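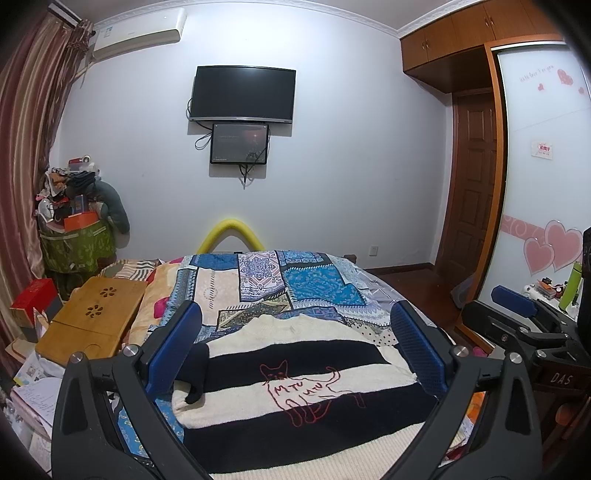 *The cat sweater on the guest bed, folded my way.*

**Folding or hanging for knitted sweaters?**

**Undia** · Friday, September 28, 2018

Hello everybody. I want to ask about storing knitwear. The striped sweater with the red cat (MTU MTU) is the one I care about most, and I do not want to spoil it. Until now I hung all my sweaters, and two of them got long shoulders with a small bump from the hanger. So this week I am folding everything on the bed and moving it to a drawer. The drawer is 40 cm wide. Do you fold sleeves to the back, or let them lie on top? My sleeves do not want to stay in.

---

**Adora**

Fold, always. Lay it face down, bring both sleeves straight across the back, then fold up from the bottom in two steps. I see a black sleeve hanging out on the left, so I think you folded the body first. Sleeves must go first.

Also, I love the patchwork bedspread. The blue paisley piece is my favorite.

---

**Begum**

I do not agree with "always". I have hung my sweaters for 6 years without bumps. You fold the sweater in half the long way, put the hook of the hanger at the armpit, and lay the body and the sleeves over the bar. The weight is on the bar and the shoulders stay free. In a drawer I always forget what is at the bottom.

---

**Adora**

> The weight is on the bar

Yes, and then you have a line across the middle of the sweater. For a thin one, maybe it is fine. For a thick one I would not do it.

---

**Justholm**

With a drawing on the front I would be careful where the fold comes. Mine has a stitched design, and it got a hard crease right through it after one winter under a pile. Now I put that one on the top of the pile with the design flat.

---

**Undia**

Thank you all. Adora, you are right, I did the body first. I tried again with the sleeves first and it is much better, but now it is too wide for the drawer if I want two piles.

Begum, I will try your way with one old sweater, so I can see the line myself.

---

**Begum**

Use a thick hanger, please, not the wire one from the dry cleaner.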